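第十三次停机

阅读时长约 3 分钟 · 分享 275 · 评论 2
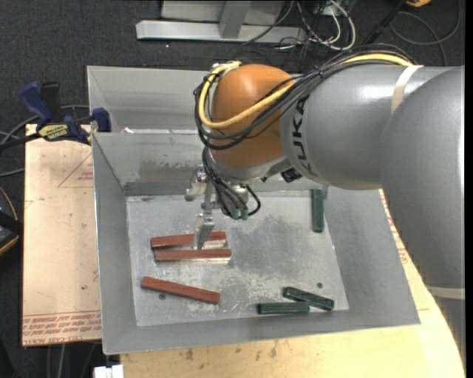

红三块,绿三块,夹爪正对着最里头那块红的。

先说好,我不是搞技术的。我在 Kundance 干的活叫“夜间值守”,说白了就是坐在机械臂旁边,等它出事,然后按那个大按钮。听着挺威风吧?一晚上大半时间我都在啃饼干。

那台臂我们叫它 Kosorum,名字是老板 Dirk Ruppert 起的,什么意思他自己也说不清。它的任务简单得要命:从铁皮箱里捡小方块,捡起来,放下,再捡。前十二次停机都是小毛病,爪子碰了箱壁,自己吓自己,一停,复位,接着干。

第十三次不一样。

那天夜里它捡到红的那块,夹住了,没抬。屏幕上写着“运行正常”,绿油油的四个字,可它就是一动不动。我等了一分钟,心想,卡了呗。换了别的晚上,我大概就伸手进去拨一下了(别骂我,大家都拨过)。偏偏那天下午 Heike Oltmanns 刚给我们讲完安全课,讲她在 Voltham 的时候有个同事也是这么拨了一下,后来系鞋带得让老婆帮忙。她讲得特别平静,我鸡皮疙瘩起了一胳膊。

所以我把手揣进兜里,去按按钮。

手指头离按钮还差一点点,它动了。没有提示音,也没有预热,整条胳膊猛地往左一甩,我那包饼干本来搁在箱沿上,直接飞到墙角去了。然后我才按下去。晚了,又好像没晚。

屋里静得很,屏幕还亮着:运行正常。

我给 Heike 打电话,她第一句话是:“你的手呢?”我说在兜里,一只在兜里,一只在按钮上。她半天没吭声,后来说那就好,断电,上锁,钥匙你自己拿着,谁来要都不给。

早上查出来是手腕那儿有根线磨了,信号时有时无,攒下的指令一口气全放了出来。换根线,400 块钱。Dirk 问我能不能中午前复工,我说钥匙找不着了。

其实就在我兜里,攥得都热了。

读者评论(2)

Rafferty Pennington:看到“你的手呢”那句我后背一凉。我们车间也是,屏幕说正常大家就信。

Elfriede Ackermann:饼干后来捡起来吃了没有?还有,求写 Dirk 中午来要钥匙那段!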